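Notes from the bench: what we want to buy next year

It's budget season here at Trilville, and my turn to write the equipment item. I've been putting it off all October, mostly by tidying the shared spreadsheet (it has colors now!). Elie Daher wants a first list from every group before the purchasing meeting, so this is ours, in the order I'd spend the money if somebody handed it to me tomorrow.

Let's start with the cheap stuff, which is where I always get caught out. Last year I budgeted for arms and mounts and put down next to nothing for the parts that touch things. Then you look closely at the fingers.
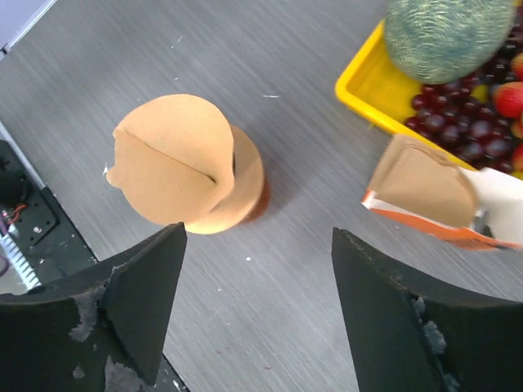 Photo: Trilville bench team

The black padding on both of them is chipped, and there's gray showing through where the covering has come away. I'd like a proper line for finger pads this time, with spares in the drawer before we need them. Yammine quoted us 790 dollars for a year's supply, cut to size, and I think we should just say yes. Nabil Hijazi would prefer to buy sheet material and cut our own – he's probably right that it's cheaper, but he's also the one who'd be doing the cutting, and he has other work.

Next up is a second set of props. We've been getting a lot of use out of the yellow tray with its fruit, and the tan mushroom-shaped piece has turned into the bench favorite. I'd love a few more odd shapes like that, plus some plain boxes in different sizes. None of it costs much, so I've folded it into consumables and left it at that.

The big one is the second station. I've put it down at 2000 dollars for the table, enclosure and rail only, with the arms on a separate line so that one can be approved without the other. Pakcombe can build to our current layout, two arms on one rail with walls on the far side, and they say four weeks from order. Tiltov came in lower but wanted us to change the rail, and I really don't want to keep two kinds of mounting hardware on the shelf. Please also leave room for cables! They loop all over the arms as it is, and I'd like decent clips and a couple of spare lengths in the same order.

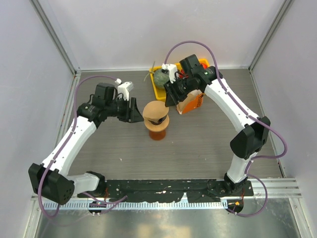
What I need from you

Have a look at the spreadsheet and add anything I've missed, with a price and a supplier if you have one. If you think the pads should come from sheet stock, tell Nabil and me together so we only have the argument once. Elie takes the list on 26 October 2021, and anything that comes in later goes on the spring one.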